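Library > Rooms and Furnishings > Part One > Chapter 2
November | By Tegan Nepia
6 min read

Chapter 2
Getting to Know a Room

Before you buy so much as a shelf, I'd like you to spend a little time in the room you mean to furnish, and I mean really spend it, with a cup of coffee if you can manage one and your phone put away. Most of us look at a room from about the waist to the top of our heads, and that leaves out a great deal. My first workroom, over the old Rewi shop, was 24 feet long, and I had been paying rent on it for a whole winter before I noticed that one end of the ceiling was lower than the other. I had already ordered the cabinets, of course.

So we'll start at the top and work down. A ceiling may be flat plaster, or it may be corrugated metal painted white, with the ribs and beams left in plain sight and the pipes running along where it meets the wall. I am fond of that second kind. It does ask you to plan around it, though, and a tall bookcase that looked so sensible in the catalog can end up squarely under something a plumber will need to reach.

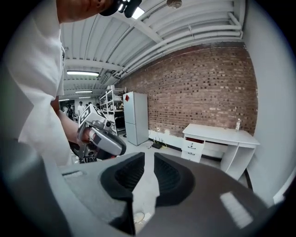

Make a rough sketch as you go. It needn't be pretty - mine never are - but it should show every light, every pipe, every alarm, and the way the doors swing. In the Itlow project, which we'll follow through the rest of Part One, the sketch was done on the back of a delivery slip and it served us perfectly well right up to the day we moved in. Write the measurements straight onto it, in one unit only. If you work in millimeters, a wall of 3000 is a pleasure, and a wall of 2521 is much more like what you'll really meet, and the odd 21 matters when you are trying to slide a desk between a window and a radiator!

Now let your eye come down to the walls. Brick is handsome and it goes on being handsome for years, but it's a stubborn thing to hang anything on, and a good many people sensibly settle for standing their furniture against it. A white desk in front of red-brown brick is a pairing I come back to again and again. The plain top lets the wall do the talking, and with a stack of three drawers at one end there's somewhere for the pens and the tape and the stapler to go at the end of the day.

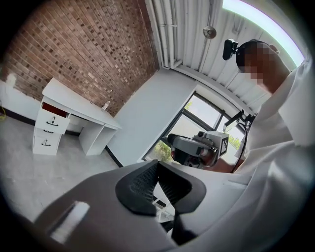 Tegan Nepia

A word on drawers while we're here, as they'll come up again in Chapter 4. Open each one as far as it goes and notice where you have to stand to do it. A drawer with a red inside, showing just a little at the top of a white stack, is the sort of small cheerful thing I'd happily choose for myself, but color won't help you if the chair is always in the way. Check, too, whether there's a lock, and ask for the key before you sign for the desk. I once waited two months for one.

Before you go on to the next section, you'll want:

- your sketch of the room, with the ceiling marked on it
- the width of the longest clear stretch of wall
- a list of the furniture that is staying

2.1 Measuring a Wall That Isn't Straight

Start at the floor and measure along the baseboard, then do it again at desk height, and write both numbers down side by side.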